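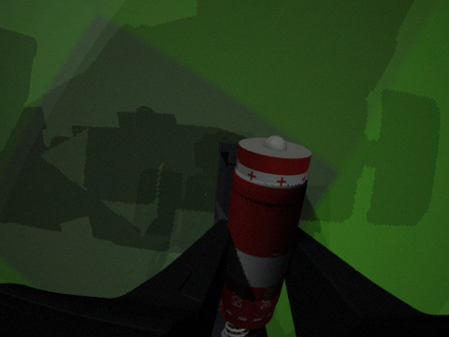 Red, white and plus signs. The colours of preparedness.

April 20, 2018

Power back since Tuesday night and I have now eaten everything in the freezer that could be eaten, plus one thing that probably couldn't. The ice came down on the weekend, the maple came down on the line, and I spent the better part of three days finding out what sort of person I am without a kettle. A short-tempered one. I'd suspected.

The emergency kit was in the basement, where I put it in January after reading half an article. I remember being very pleased with myself. It contained a Karix lantern ($147, on sale, no batteries), a bag of tealights, a can opener, and four cans with pull tabs. Also a deck of cards with the sevens missing. I have no memory of packing the cards, and I can't think what sort of disaster I was expecting that would be improved by them.

Regula Imhof from next door came over on the Sunday with soup. She has a gas stove and a generator, a Vindine, 800 watts, and she is very nice about both. She asked if I'd filled the bathtub. I said yes, because I had, once, in 2016. She looked at the lantern and asked what it took. D cells, six of them. The hardware store had sold out of D cells by Saturday noon and had a handwritten sign up that somebody had underlined three times, so I gather I was late even to the disappointment.

So we did tealights. The living room looked like a séance for someone not very important. I read for a while, the Moroz history of canals, 768 pages, which I have been meaning to get through since Christmas before last. I had always said I'd read it if I only had the time and no distractions. Got to page 31. There is a great deal about dredging. By eight o'clock I was in bed in a toque and two sweaters, listening to the generator next door and trying to be a good neighbour about it in my heart.

The cat was no help — she found the one warm spot in the house, which was me, and then complained about the service.

Monday I phoned the power company and got a recording that thanked me for my patience, a thing it had no evidence of. Walked down to the library to charge the phone and so had everyone else. Two men were having a polite, terrible argument over a socket behind Large Print. I came home with 40 per cent and a cold.

Today, being organized, I have started a proper list. Batteries. A radio. Water, in something other than the bathtub. A second can opener in case the first one gets lonely. I priced the Prorkier model of generator and closed the tab again when I saw the shipping. Regula says you should check your kit when the clocks change, same as the smoke alarms. I told her that was sensible and wrote it down on the back of the hydro bill, which I have since recycled.

Still to do: call the tree man again. The maple is lying across the hedge with its buds on, looking as if it means to go ahead with spring anyway.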